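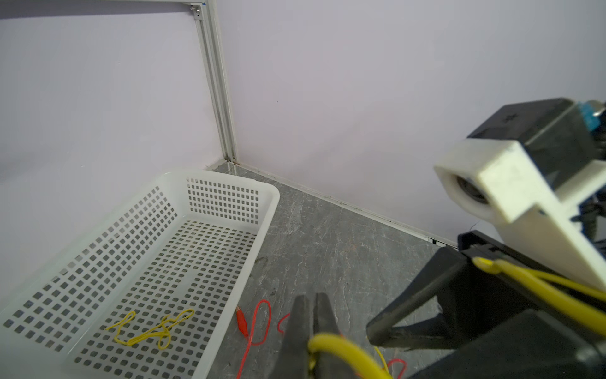
Plindard Bench Notes

Workshop > Arms > Upkeep

Posts Archive Parts About

Search this blog Go

Spent Thursday evening on the two-arm cell. The job it runs is sorting test leads into the white basket, and the left gripper had been letting the yellow wire slip.

I took the fingers off and found one mounting screw nearly a full turn loose. Cleaned the threads, put a drop of Cerovton on each and tightened them again. Then I re-zeroed both grippers. The closed position on the left is now 62 in the config file. It was 47 before.

The corner post bracket got a check too, and I wiped down the camera lenses while I was in there. I do that every 10 runs.

Run 338 is next. The spare fingers from Balaskas still haven't shipped, so the old pair stays on until they do.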